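Ylva Brekke
28th March

1/ People ask me sometimes what rules we follow when a robot arm is sorting electrical parts. They expect a thick binder. We have one page. It took us a long time to make it one page, so I will share it here, with the mistakes included.

2/ Small background. I work at Sendeo, we are a small team. The arm takes small parts out of trays and puts them in the right bins. The parts are relays, switches, breakers, pilot lamps. Most come back from old control cabinets, so no two trays are the same.

3/ Rule one. Every part in the tray is dead. I mean disconnected, discharged, with no wires hanging from it. A person checks this before the tray comes near the arm. The arm can not check it, and the person who loads the tray must not think that the arm will.

4/ We do not accept "it was checked upstream". In November we got a box with a note saying everything inside was tested. Two pieces still had cut wires on them. Nothing bad happened, but after this we check again, always, also when the note is very nice.

5/ Rule two. Parts do not touch each other. If you can not put a finger between two parts, the tray is too full. Take something out. A full tray looks efficient and then you spend the afternoon picking up what the gripper pushed over the rim.

6/ We had a long discussion about a maximum number for each tray. First we wrote 7, then 6, then we removed the number completely. A big contactor and a tiny relay are not the same thing. The finger test works for both.

7/ Rule three. The place of the tray is marked on the surface with tape, and the tape is replaced when it starts to curl. Please do not clean it away. I know it looks like rubbish somebody forgot. Once a very kind colleague cleaned everything before a visit, and we lost half a day.

8/ Rule four, the one people like least. An ON/OFF box inside the tray is a PART. It is never a control. So the real stop button must be in a place where no one can mix them up: at the height of your hand, on the side where you stand, and never lying on the work surface.

9/ This sounds silly until you think about a person in a hurry. You see red, you see the word OFF, your hand goes there. We tried it with a new colleague (arm powered down, of course) and she reached for the part first. She was a little embarrassed. I told her that the layout made the mistake, and we moved the stop button the same day.

10/ Rule five. Cables at the gripper. Before every run you move the wrist slowly through the full range and you watch the cable, only the cable. If it catches on anything, or if it gets tight, you stop and route it again. Do not say "it was fine yesterday" - I have said this myself and I paid for a new cable.

11/ Rule six. Hands out while the arm is enabled. Also when it stands still. Also when it looks finished! A waiting arm and a stopped arm look exactly the same from the outside. If a part fell in a bad way, you disable first, then you reach in.

12/ Rule seven. Look at the fingers and the screws on the gripper every 300 picks. We had no good theory for this number. Elisa Zanetti, who takes care of our maintenance log, found that loose screws were usually noticed somewhere after that, so we put the check before it.

13/ Rule eight. Write down the failed picks, not only the good ones. Our first log had 128 lines and every line said OK. It was useless. Now we write what part it was, how it was lying, and what the gripper did. Round things lying on their side have their own column.

14/ Somebody asked me if this replaces the formal risk assessment. No! You do the assessment first, with the standards that apply in your country and for your machine. Our page is for the person who stands there in the morning with a coffee and wants to start.

15/ (The coffee stays on the other table. It is not on the page, maybe it should be.)

16/ One thing we still do not agree on is who may change the rules. At the moment anyone can write a proposal in pencil on the printed page, and once a month we read the pencil and decide. Elisa wants it in the computer. I like the pencil, but I think I will lose this one.

17/ If your shop has a similar page, I would like to see it. Especially what you do with breakers. We ask for them to lie flat with free space on both long sides, but I am not sure it is the best way, and maybe you have something better.

18/ And the tray as the wrist camera sees it, for those who asked.
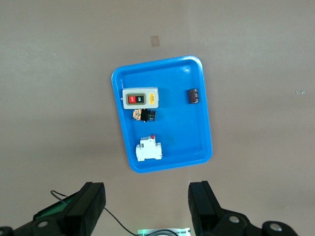 Switch box, pilot lamp or pushbutton, small dark part by the right wall, breaker. The red OFF is a part.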